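Filed under: Diary, Home & Studio

Wednesday, October 31, 2018
by Rochelle Fitzsimmons

Two tables, finally

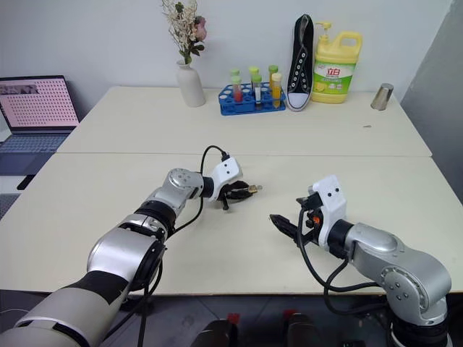
I went to bed last night far too pleased with myself over furniture, and I woke up still pleased, so I'm writing it down before the trick-or-treaters start on the doorbell.

Back in September Glenys and I agreed that the one cream table was never going to be enough. We'd be halfway through something and have to pick it all up to make room for the next thing, and then of course whatever we'd picked up went on the floor, and then somebody stepped on it (me, twice). So I'd been looking for a second one the same as the first, which sounds easy and is not! The place we got the original from had changed its whole range. Mercado had one that was close but a touch taller, and a touch taller is worse than completely different when you want to push two tables together. In the end Yoon-hee spotted the right one on the Sumetti clearance page at eleven at night and sent me the link with no message, only the link. $200, and 40 more for delivery. I didn't even stop to think.

It came yesterday. The delivery guy left it at the bottom of the stairs and wished us luck – thanks a lot – and Amos and I got it up between us with a rest on each landing. Amos wanted to take the legs off first. I said it would be quicker to leave them on. We took the legs off on the second landing.

Then there was the whole business of which way to put them. I'd drawn it with the tables side by side along the wall, and it looked great on paper, and in the room it was hopeless. You couldn't reach anything and the door hit the corner. Glenys said to try them front to back, one behind the other, so it all runs away from you toward the wall. I argued for a good ten minutes and she was right. It makes one long top you can work at from either side, and the join is only a faint line. I ran my hand over it and felt the tiniest little step, so Amos folded up a bit of cardboard from the packaging and slid it under one foot, and now a pencil rolls straight across. We tested this more times than we needed to.

The white wall looks very bare now, I have to say. Before, there was so much junk piled up in front of it that I never noticed how plain it was. Shoshana thinks we should hang something there, and she has a big print that's been living behind her couch since she moved. I'm not sure. I kind of like having nothing to look at. The dark gray floor makes the tables look paler than they did in the old room, too, nearly the color of vanilla ice cream, and I'm going to be so fussy about coffee cups. I've already bought a pack of 20 cork coasters from Nimico and I'm not sorry.

The laptop doesn't get a spot on top. That's my new rule and I'm sticking to it – it goes off to the left, lower down, where you can glance at it and not spread your papers all over it. I'd give it a week before somebody (Amos) moves it.

What else. The total for the room so far is 585, and that's with the shelf brackets I returned and then bought again. Yoon-hee keeps the list on her phone and reads it out to me in a very calm voice. There's a lamp I want from Wirker and I haven't mentioned it to her yet.

My shoulders are killing me today, mostly the left one. I had a long bath this morning and was late for the dentist, who had a bowl of candy at the front desk, of all people. I took two.

Still to do: vacuum up the little bits of packing foam, find out where the spare bolts went, call the landlord about the draft, and write back to Shoshana about the print. It's getting dark already and I haven't carved the pumpkin, and there are kids in capes coming up the street.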